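Cuaderno del taller de tintes, noviembre

Retomo el baño de cochinilla que dejamos a medias, lote 1027. Rattana Chaiyaporn insistía en que el problema era el mordiente y yo que era el agua, así que me puse esta mañana con las dos cosas a la vez (mal hecho, ya lo sé, luego no hay quien separe los efectos). Lana Limutik sin blanquear, ocho madejas, alumbre al 19 % sobre peso de fibra en la mitad y la receta de siempre en la otra.

Con agua del grifo sale un granate tirando a ciruela, bonito pero triste. Con la destilada se va a un rojo mucho más limpio, ¡casi el de la muestra vieja de Keltania! El alumbre extra apenas se nota a la vista. Vamos, que me apunto medio punto y le dejo el otro medio a Rattana hasta que probemos el lavado.
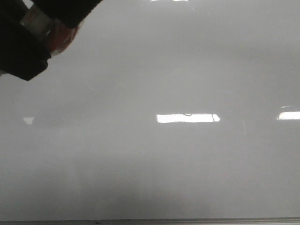

La superficie gris, brillante.

Cosas del baño que no quiero olvidar: la cochinilla molida fina suelta el color enseguida pero se queda pegada a la fibra como arenilla, y luego sacudir la madeja es un horror. La próxima vez va en bolsita de muselina, aunque tarde más. También subí la temperatura demasiado deprisa a eso de las once y dos madejas se apelmazaron por un lado. Se pueden usar para pruebas de luz, para tejer no.

El crémor tártaro que quedaba era el del bote Nomura, el que lleva abierto desde no sé cuándo. Disolvía bien. He pedido otro de todas formas, referencia 3664 en el catálogo de Wakov, por si el baño siguiente lo hacemos doble.

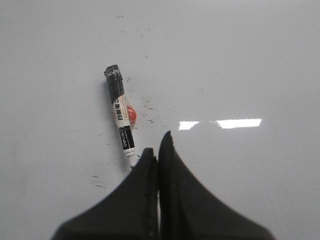 Por la tarde: lavado y luz

Primer enjuague con jabón neutro. La serie del grifo suelta bastante rosa, la de destilada casi nada, y eso no me lo esperaba. Rattana dice que podría ser la cal agarrando el colorante por fuera sin fijarlo del todo; me suena razonable, pero habría que repetirlo con un poco de creta añadida a la destilada para ver si se vuelve ciruela otra vez. Si se vuelve, le debo un café.

He montado las tiras de luz en cartulina, media tira tapada y media al sol de la ventana que da al patio. Ojo con moverlas al ventilar.

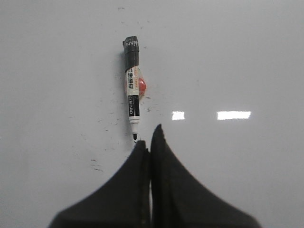 El rotulador, tapa negra y etiqueta blanca con caracteres chinos.

Pendiente: pesar las madejas secas, pasar las recetas al archivador bueno y guardar el resto del baño tapado, que aún da para un rosa palo en seda si a alguien le apetece probar.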